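Plain wooden blocks are the best thing you can put on a table - I'll argue it with anyone!
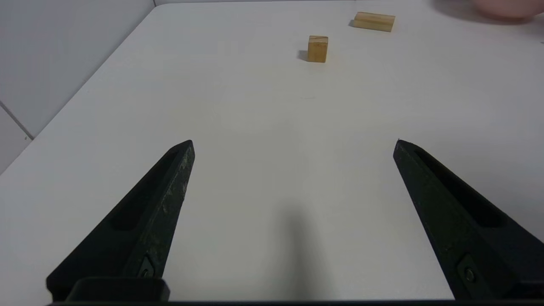

*Page last changed Dec 8, 2018*

My Larum set had 48 pieces, all bare wood, and two of them can still fill an afternoon. A small one standing up is a tower, a shop, a very serious cow.

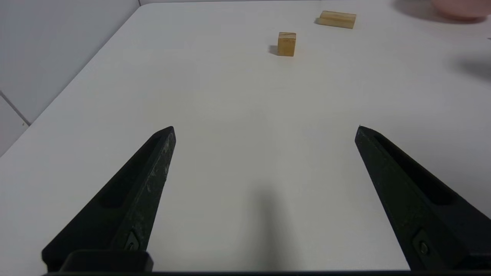 ## Let them mix

Purists want blocks kept in their own box. I say tip them in with everything else.

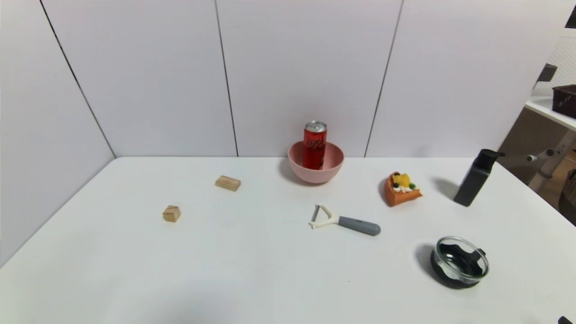
Pretend cafés are where blocks really shine. You get a menu, a counter, prices that change by the minute. A toy slice of cake can only ever be cake (lovely cake, with a berry on it), but the flat block past the bowl is bread, then the tray, then the bill.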